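4.2 Containers, labels and the return of deposits

The second part of the survey dealt with single-use beverage containers, the category that produced the widest gap between what residents said they did and what was found in their recycling. Silcombe and Trorkwood both have access to a deposit depot, and both receive the same fortnightly kerbside collection. Flosstead has the collection only. It was expected that households in the first two towns would take most of their eligible bottles to the depot and leave the remainder at the kerb.

The results did not bear this out for Trorkwood. Of the 1,000 households approached across the study area, those in Trorkwood were the most likely to say they knew about the deposit and the least likely to have claimed it in the month before the interview. Distance does not appear to explain the difference, as the Trorkwood depot is closer to the town centre than the one in Silcombe. Opening hours may. The Trorkwood depot closed at noon throughout the survey period, and 61 per cent of respondents in that town were at work or travelling to work during the hours it was open.

Respondents were also asked how they decided whether a bottle carried a deposit. Most looked for the refund wording on the label, which is often set in small type near the barcode. Imported drinks caused particular trouble, as did bottles whose labels had come away. Screw-cap water bottles were generally recognised as eligible, while larger containers were sorted with much less confidence.

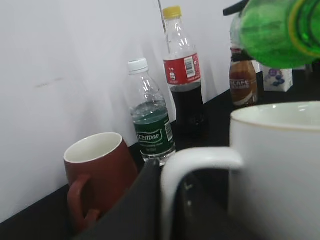

Nilmini Talukder, in a written response to the draft findings, argued that too much weight had been placed on labels. In her view most people in Trorkwood know perfectly well which bottles are worth money, and what they lack is somewhere to keep them between trips. She asked that the question of storage be treated separately from the question of knowledge, and the analysis was revised accordingly.

The revised analysis supports her point in part. Households with a garage or covered porch claimed deposits more often than those without, and this held in all age groups. The effect was weaker in Silcombe, where the Picard Street depot accepts small loads without an appointment. A resident there can return a handful of bottles while doing other errands, and has less need to store them.

Knowledge of labels still mattered at the margin. Interviewers left a short printed guide with 28 households in December and returned to the same addresses the following month. The number of ineligible containers taken to the depot fell among this group, although the number of eligible containers returned did not change. The guide appears to have saved residents some wasted effort without encouraging them to make the trip more often.
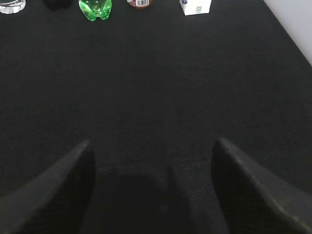 Figure 2. Dark textured tabletop, with objects at the far edge.

Flosstead is considered separately in section 4.3. Its residents must travel to one of the other two towns to claim a deposit, and their answers on distance and storage cannot be compared directly with those reported above.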